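4 Setting up your Trurgate table

Read this section before you unpack the top. Setting up takes two people. Keep the fittings bag out of reach of small children until you have finished.

4.1 What is in the box

The Trurgate comes in two cartons. The long carton holds the top, wrapped in foam sheet. The square carton holds the legs, the two side rails, the two end rails and the fittings bag. The number printed on the end label, 3,909, is the parts code for the standard fixed-top table. If your label shows a different code you have the extending version, and you should go to section 6.

The fittings bag contains long bolts, washers, short screws, felt pads and one hex key. Spare bolts are packed in a small paper sleeve inside the bag. Keep them with this manual.

You will also need:
- a cross-head screwdriver
- a spirit level
- a clean blanket or the foam sheet from the long carton
- a soft, dry cloth

Do not use a power driver on the long bolts. The threaded inserts in the rails are brass and will strip.

4.2 Choosing a place

Leave the top in the room for 5 hours before you assemble it, still wrapped but with the ends of the carton open. In winter, or if the cartons have been stored in a garage, leave it overnight.

Keep the table away from radiators, stoves and underfloor heating outlets. A top that is heated from one side may cup. If one long edge is to go against a wall, leave a gap of 7 mm so that the edge does not rub on the plaster when somebody leans on the other side. Where there is a skirting board, measure from the wall and check that the feet clear the board.

Direct sun will change the colour of the top over the first few months. The dark finishes go slightly lighter and the pale finishes go slightly yellow. Move mats and bowls now and then during this time or they will leave a mark in the colour.

4.3 Fitting the frame

1. Spread the blanket on the floor and lay the top on it, underside up.

2. Place the two side rails along the long edges, with the stamped letter facing you. The letter A goes at the end with the Kultness label.

3. Place the end rails between them. They fit either way round.

4. Put a washer on each long bolt and pass it through the corner block. Turn it by hand until it catches. If it does not turn freely, take it out and start again.

5. When all four corners are held by hand, stand back and check that the gap between the frame and the edge of the top is the same all the way round. Slide the frame across if it is not.

6. Drive the short screws through the slotted plates into the underside of the top. Stop when the head touches the plate. The plates are slotted so that the top can move with the seasons, and over-tightened screws will hold it still.

Caution: use only the screws supplied. Longer screws will come through the top.

4.4 Fitting the legs

1. Stand a leg in the first corner with its two flat faces against the rails. The rounded face points outwards.

2. Pass the leg bolt through the corner block and into the leg. Turn it by hand, then take it up with the hex key until it begins to resist.

3. Do the same for the other three legs.

4. Go round again and tighten each leg bolt by a further half turn. Work corner to opposite corner.

5. Press a felt pad on to each foot. If the table will stand on carpet, leave the pads off.

Note: the bolts will need tightening once more after two or three weeks in a heated room. Put the hex key somewhere you can find it.

4.5 Turning the table over

The assembled table weighs 34 kg. Two people must lift it, one at each end, and it must not be rolled over on its legs.

Lift it clear of the blanket, turn it on to one long edge while holding the weight, then lower it on to all four feet together. Do not drag it into place. If it has to go through a doorway, take two legs off first - it is quicker than repairing the door frame.

Lay the spirit level across the middle of the top and then along it. If the table rocks, find the short leg, unscrew the foot by one turn and check again. Most floors need one foot adjusted, and older floors may need two.

4.6 First wipe and finish

The top leaves the workshop with one coat of hard wax oil. Some dust from the foam will be left on the surface. Wipe it off with the dry cloth, working along the grain.

Wait a day before you put anything heavy on the table. Small household items can go on straight away as long as their undersides are clean and smooth. Lift them when you want to move them.

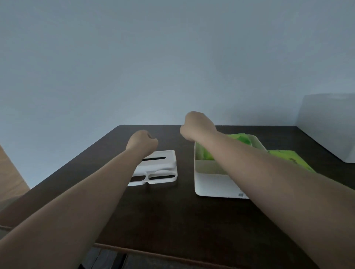
Fig. 4 Top in dark brown, placed against a wall.

If you have chosen one of the Bellini finishes, do not apply any other oil or polish over it. Bellini finishes are sealed, and a second product will sit on the surface and stay sticky. The unsealed Clomisia finishes should be given a second thin coat within the first month:

1. Clear the table and wipe it down.

2. Put a teaspoonful of oil on a lint-free cloth and rub it in along the grain. Do one half of the top at a time.

3. After ten minutes, take off everything that has not soaked in. The surface should feel almost dry.

4. Leave it overnight with a window open.

Caution: cloths used with oil can catch fire by themselves if they are left in a heap. Soak them in water and dry them flat outdoors before you throw them away.

4.7 Checks after setting up

Go through these before you put the cartons out for recycling.

- All leg bolts are tight and no washers are left in the bag.
- The top does not lift when you pull up gently at each corner.
- The table stands on all four feet.
- The label under the top can be read. You will need the batch number on it if you order a leaf, a spare leg or touch-up wax.

If a part is missing or damaged, stop at that step and do not try to make do with a fitting from another kit. Send the batch number and the letter stamped on the part to the shop where you bought the table. Spare fittings are sent by post. Tops are replaced by carrier, and you will be asked to keep the long carton for the return.

For stains, scratches and water rings, see section 5.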